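Workshop Tips > Robots and Automation > Collecting Demonstrations
6 min read

Tips for recording good examples on a task board

By Wulan Pelupessy

A task board packs a lot of small jobs into one place: buttons, sliders, switches, a knob, cables to plug. That makes it handy for recording examples to train a robot arm, and it also makes it easy to record a pile of examples that all teach the same thing. These are the habits we have settled on at Vuluma, mostly after throwing work away.

Set up the table first. Clear everything off that isn't part of the job, screwdrivers and coffee included. A plain, light tabletop is easy to wipe and easy to see against. Run loose cables off to one side, where the arm won't drag them.

Pick one job per recording. "Move the upper slider to 4" is a job. "Play with the sliders" is not. Write the instruction down before you start, in the words you want the system to learn, and keep to the same name for each part. We lost most of an afternoon's work because half of the Brevix set said "switch" and the other half said "toggle" for the same thing, and the labels had to be redone by hand.

Practice the move before you record it. Two dry runs are usually enough for a button or a switch. Cables take longer, and a new operator should leave them until last.

Start from different places. If the fingers always begin straight over the target, the arm learns that spot and not much else. Begin some recordings high and off to the side, over bare table, and some low and close in. Turn the board a little between takes too. We turn ours every 14 recordings and put a strip of masking tape down on the old position so we don't go back to it by accident.

Reset everything, including the parts you didn't touch. Put the sliders and switches in a different arrangement each time, and note the arrangement on the sheet. If both switches always start at Off, you will never get a good example of turning one off.

Go slowly near the board and at a normal speed elsewhere. Wrist camera pictures blur when the arm swings fast. A bit of blur on the way in is fine. You want it settled by the time the fingers get to a knob or a lever.

Keep an eye on the light. Glossy button caps pick up bright spots from a lamp, and a white table can wash out. Close the blinds if the sun comes in low. In October we have to do this from early afternoon.

Stop when a take goes wrong. Don't save it by fumbling around until the button goes down. There is one exception: a clean recovery, where the finger misses, backs off and tries again, is worth keeping in its own folder. Kaijage, our labeling tool, lets you tag these as you go. A folder named "retries" does the job too.

Take breaks. Almost 90 takes in a sitting is my limit, and the last few are never my best. Swap operators if you can, as people have different ways of coming at a knob.

Check the wrist view before each batch. Both fingertips should show, with the board in view.
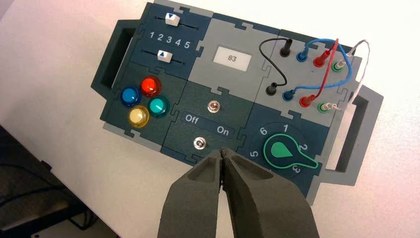
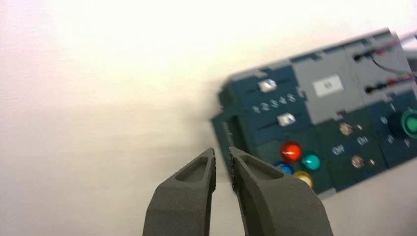 BRUSOV, October

Look through the recordings on the same day, while you still remember which ones felt off. Play them at 3 times normal speed and watch the fingertips only, then go back over anything odd at full length. Delete takes where the instruction and the motion don't match. Copy the rest to a second drive before wiping the first, and leave the instruction sheet with the board for whoever has it next.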